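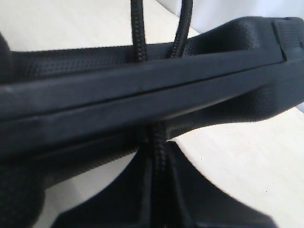
Schwarzes Gerät mit geflochtenen Kabeln aus Sicht der Handgelenkkamera

Die Demonstration durch Fernführung ist ein Verfahren der Robotik, bei dem ein Mensch einem Roboter eine Aufgabe vorführt, indem er dessen Arme unmittelbar steuert. Die dabei aufgezeichneten Bewegungen und Kamerabilder dienen als Grundlage für das Imitationslernen. Verwandt ist das kinästhetische Anlernen, bei dem der Bediener den Arm selbst mit der Hand führt.

Aufbau

Verbreitet ist die Anordnung aus Führungs- und Folgearm. Der Bediener bewegt den Führungsarm, dessen Gelenkwinkel fortlaufend an den Folgearm übertragen werden. Bei Armen mit 6 Gelenken und gleicher Kinematik entfällt die Umrechnung der Stellungen; das Öffnen und Schließen des Greifers wird als zusätzlicher Wert übertragen. 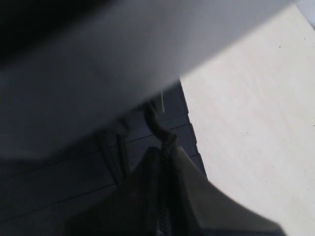

Eine am Handgelenk befestigte Kamera erfasst den Nahbereich des Greifers, während eine feststehende Kamera den Arbeitsplatz überblickt. Beide Bildströme müssen mit den Gelenkdaten zeitlich abgeglichen werden. Verdeckungen durch die Greiferfinger und Bewegungsunschärfe gelten als häufige Fehlerquellen.

Zweiarmige Aufgaben

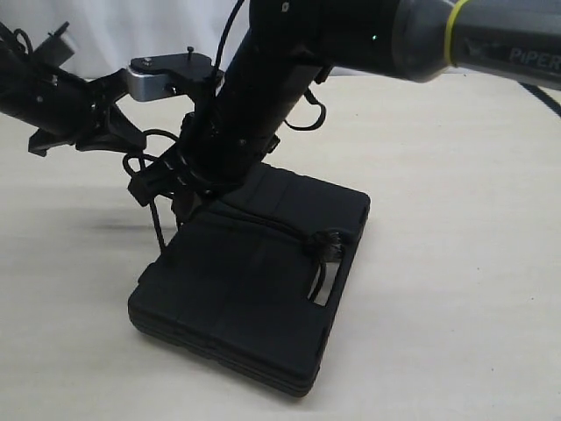

Zweiarmige Vorführungen stellen höhere Anforderungen an den Bediener, der beide Greifer zugleich koordinieren muss. Besonders anspruchsvoll sind Abschnitte, in denen sich die Arbeitsräume überschneiden, etwa wenn beide Greifer über derselben Ecke eines flachen Koffers zusammenlaufen. Lose aufliegende Kabel oder Gurte erschweren die Aufgabe, da sich ihre Lage bei jeder Berührung ändern kann.

Datensätze

Eine einzelne Vorführung wird als Episode bezeichnet. Das Projekt Dutia der Firma Kultico veröffentlichte am 4. August 2020 eine Sammlung von 1000 Episoden zu 13 Aufgaben. Die Leitung lag bei Annelies Van Leeuwen. Eine im Oktober nachgereichte Fassung enthielt zusätzlich Angaben zu abgebrochenen Versuchen. 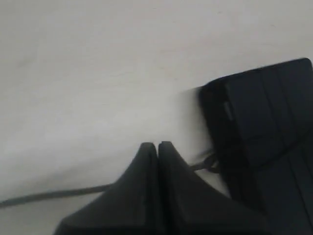

Geschlossene Greiferfinger neben einem schwarzen Gegenstand, Handgelenkkamera

Siehe auch

Imitationslernen
Teleoperation
Teach-in-Verfahren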